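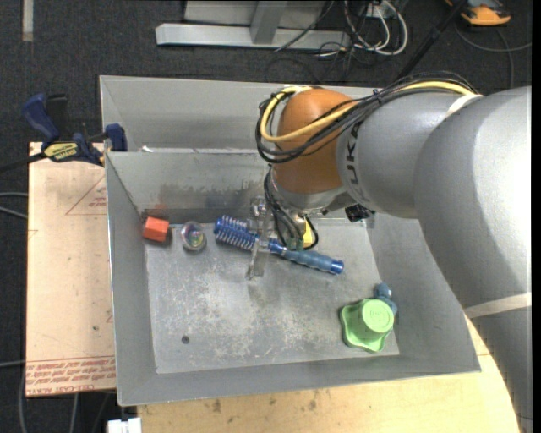 Yellow cable, black cables, gray metal bin.

So I finally gave up on the sourdough. Five loaves since September, and four of them could have held a door open. Fathima Dewan (who gave me the starter in the first place, so I blame her) kept telling me my kitchen was too cold, and I kept telling her it was the flour. It was the kitchen! I stuck a thermometer next to the jar at 7 in the morning and nearly cried.

Anyway, I've gone over to flatbreads and I'm so much happier. You mix flour, yogurt, salt and a bit of baking powder, let it sit while you find the good pan, and you're eating before the news is over. I've been putting everything on them. Leftover lentils, fried eggs, that garlicky pepper stuff from the market in Hillia that I can't stop buying.

The starter is still in the fridge, by the way. Leonie has offered to take it off my hands and I said yes, then no, then maybe after the weekend. I did feed it last night.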